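Search this guide Search Menu

Section 4 – Setting up your first listening circle

I wrote this part of the Canness handbook after running circles in Flalby for a good while, and getting plenty of them wrong (my first one had a flip chart, a microphone and far too much talking from me). A listening circle is a small group of women, or a mixed group if that's what you've agreed, who meet to talk about how they're treated at home, at work and out in the street, and to be heard without anyone jumping in. You don't need training to host one. You do need to set it up properly!

Before you start, have these to hand: the ground rules sheet, the sign-in slip, a clock everyone can see, and the local helpline card with the numbers filled in. Please ring the numbers yourself first. I once handed out a whole stack of cards with a dead line on them and I still go hot thinking about it.

4.1 Setting up the room

1. Put the chairs in a ring, with no table in the middle. If you can't shift the tables, sit along one side of the room and curve the ends in.

2. Leave a clear path to the door from every seat. People sometimes need to step out, and they won't if it means climbing over four pairs of knees.

3. Put the tea things, the cards and anything nice you've brought on a side table. I like flowers, but a plate of biscuits does the job too.

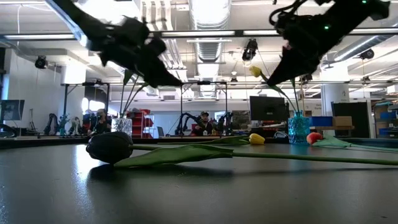
Fig. 4a – One dark tulip laid down, more in a ribbed glass vase.

4. Choose a talking object. Whoever holds it speaks and everybody else listens. Ours has been a pebble, a wooden spoon and, for one long winter, somebody's glove. Pick something that doesn't mind being squeezed.

5. Turn phones to silent, yours first.

Note: If you're using the Emus booking page for your room, add half an hour at each end. The page only blocks out the time you type in, and being chucked out by a choir while someone is still in tears is horrible for everyone.

4.2 Opening the circle

1. Welcome people as they come in and tell them first names are fine, made-up ones included.

2. Read the ground rules out loud. Yes, all of them, even with a group that's met before.

3. Say how long you've got. I give each person up to 4 minutes in the first round and let the second round run looser.

4. Ask the opening question. "What did you notice this week?" works far better than "How do you feel about inequality?", which made my group stare at the carpet.

5. Pass the object to your left. Anyone can pass it on without speaking, and you just carry on – no coaxing, no sympathetic head tilt.

Caution: Don't promise total secrecy. Tell the group at the start that if you hear a child or an adult is in danger you may have to pass it on, and say who you'd pass it to. Then people can decide for themselves how much to share.

Caution: Never invite couples to the same circle, however well you think you know them.

4.3 If the talk goes wrong

If one person takes over, hold up your hand and say "thank you, I'd like to hear from the next chair". It feels rude the first time and then you get used to it. If two people start arguing, call a tea break. If someone tells the group about abuse that's still going on, thank her, let the round finish if she's happy with that, and sit down with her afterwards with the helpline card. Don't tell her to leave him, and don't ring anyone on her behalf unless she asks you to or somebody is in danger.

Men who come to the mixed circles follow the same rules as everyone else. I ask them to listen through the first round, and most of them take to it very well.

4.4 Closing

1. Stop on time, with one last quick round of a single word each.

2. Stay until the last person has gone.

3. Shred the sign-in slips once you've written down the headcount.

Last updated: June 2021

Related sections
Section 2 – Finding a room that feels safe
Section 3 – Ground rules sheet (to print)
Section 5 – Using the Stöcker question cards
Section 6 – Mixed circles and how to invite men
October meet-up for new hosts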